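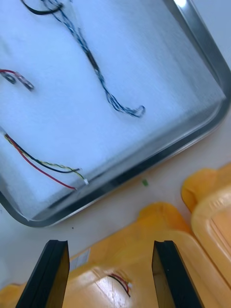

My first blanket, and the color I was afraid of

June 15, 2021
by Tímea Kocsis

In March I started to knit a blanket. I had knitted scarves before, and one hat which my sister wears only when I visit her. A blanket is a different thing. It lies on your knees while you make it, and by the end of spring it is too warm to work on it in the afternoon, so you must do it late in the evening with the window open.

The pattern is called Padia. It was in a booklet I got at Szilágyi, the small yarn shop behind the post office in Grindau. Everything in the booklet is in gray and cream. I like gray and cream, my whole apartment is like this, but I thought that if I have to look at something for months, it should be something that wakes me up a little.

So I went back to the shop and asked for yellow. The lady there showed me a soft one, like butter, and then from a lower shelf she took a strong one, between yellow and orange, and put it on the counter without saying anything. I said it is too much. I bought the butter one, went home, knitted four rows and pulled them all out again. The next morning I was standing in front of her door before she opened.

The strong one is from Tustico, in the thicker wool. The ball band says 270 meters, and I can tell you it goes faster than you think. I needed to go back for more of it three times. 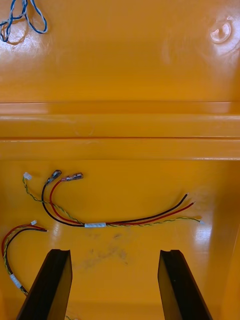 The border was my biggest problem. In the booklet it is plain, in the same color as the middle, and I tried this on a small square and it looked like a bath mat. Then I tried dark brown, which my mother recommended, and it looked like a bath mat from the seventies. White alone was too hard against the orange. I also had some blue left from the hat, and for a few days I moved the balls around on the sofa and could not decide anything. What helped me was to see the colors together on something that has nothing to do with wool. The twisted wire lying on the shiny orange plastic is exactly the combination: blue and white turned around each other, so that from far away you don't see two colors but one light, cool one. I took one strand of blue and one of white, held them together and knitted them as if they were one yarn. I made a sample and put it next to the yellow, and I was so happy that I called my sister at ten in the evening.

A few things I learned, if you want to do the same. When you knit with two strands, put each ball in its own bowl, one on the left and one on the right of you. Turn your work always once to one side and once to the other side, or they will wind up like an old telephone cord. Use a bigger needle than you think. My first border was so tight that the edge of the blanket stood up like the rim of a pie, and I had to undo an entire side, around 60 centimeters, which took me two evenings and some bad words in my own language.

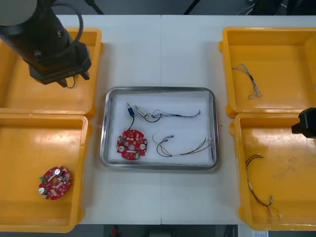
Yellow bins, a white table and a steel tray between them.

Since I have the blanket, I look at yellow differently. I see it on mailboxes, on rain boots, on the plastic boxes at the market where they keep the apricots. I have not painted my kitchen yet, but I brought home a color card from the hardware store and it is hanging on the refrigerator.

The blanket still has one corner that is not finished, and all the ends are waiting to be sewn in. I don't enjoy this part. If somebody knows a good way to hide two strands of different colors on the back side, please write it in the comments, because mine still show through.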